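Back late from Flilstead, nearly eight, and I want to get this down before Li-hua's version of the day becomes the official one.

Her claim is that hand-held collection in ordinary places beats anything we can do on the rig. Stojan half agrees, in the way he half agrees with everybody until the draft is due. I said I would believe it when I had watched table clearing with people eating nearby, and a bottle, mug and tray all within a hand's width of each other.

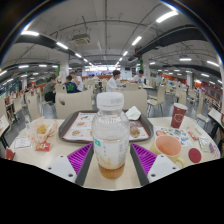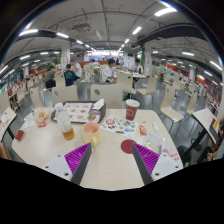
Both from the food hall, same table.

The trouble is that a picture full of real clutter is very persuasive. I caught myself nodding. Then I went back to the numbers in the Huaranga write-up, the one Li-hua keeps quoting, and they are thinner than I remembered. They had 1,364 demonstrations after filtering, out of 2,000 recorded, and the filtering gets a single sentence. What did they throw out? If it was the clips where the person fumbled, then the policy has only ever seen a confident hand, and of course the success rate looks pretty. I have asked for the rejected set twice this month. No reply.

Also, all their test tables came from the same building as the training tables. Different tables, yes. Same ceiling lights, same sort of trays, same height of chair. Calling that "in the wild" is a stretch. I said so in the car and Li-hua said I would call the Amazon a controlled environment if it suited me, which made Stojan laugh for longer than it deserved.

What I do grant her: the wide lens helps. You get the fingers and the room together, and the tracking has plenty of fixed things to hold on to. My worry is people moving in the background. Nello's tracker is supposed to cope with that, and the leaflet from Kasell says so too, but a leaflet would. I want to see the drift plotted against how busy the room is. Stojan thinks it can be done with what we have. I think he has forgotten how long the alignment took in August, when he was on leave and I was not.

Then there are clear bottles. Every paper I have read this year scores them together with cans and cups under "containers", so a bad result on one can hide behind a good result on the rest. I am going to score them on their own, whatever it does to the headline figure. Li-hua did not object, to be fair to her. She wants the mugs split by handle direction as well – a better idea than mine, and I wish I had thought of it first.

Plan as agreed over the phone tonight: nothing gets thrown out without a written reason next to it, and somebody other than the person who held the gripper does the marking. We train with and without the fumbled clips and compare. If the gap is small I will shut up about Huaranga. I have said this in front of witnesses.

Wrist sore again. Must ask Stojan where he put the other strap, and send Li-hua the scoring sheet before she makes her own.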